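Seed-Sized Robot Learns to Climb Stairs, Slowly

9/14/21

Engineers at Clodlow, a small research outfit that until now was best known for a drone that disliked wind, have built a crawling robot light enough to be blown off a desk by a sneeze. This has happened, according to the team, more often than they would like.

The machine is called Flondura. It weighs 2 grams, has no motor in the usual sense, and gets around by flexing a strip of layered polymer that curls when a voltage is applied and relaxes when the voltage goes away. Repeat that quickly enough and you have a walk, or at least a determined shuffle.

Earlier crawlers of this type did fine on flat ground and gave up at the first bump. Flondura has a stiff front lip that hooks over an edge while the rest of the body bunches up behind it, much like a caterpillar late for work. In tests on a miniature staircase it reached the top in 88 percent of attempts. The remaining attempts are described in the team's report as "incomplete ascents," a phrase that covers a lot of falling.

Speed is not yet a selling point. On a level surface the robot covers about 40 millimeters a minute, and stairs slow it down further. It also trails a pair of hair-thin power wires, so any adventure has to take place within reach of an outlet.
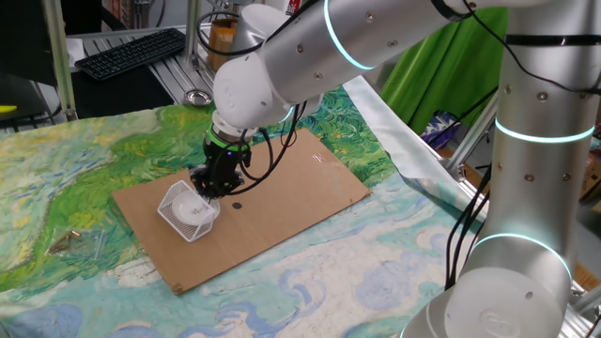

Fomero, the company paying for the work, wants to send crawlers like this into pipes and machine housings that are expensive to take apart. It has asked for an untethered version by November – a deadline the engineers call ambitious, in the tone people use for other words.

The polymer strips come from Papadakis, a specialty films supplier that originally made them for tiny valves. Clodlow says the next batch will be thinner and should bend further at a lower voltage. A battery light enough for the robot to carry is still being looked for.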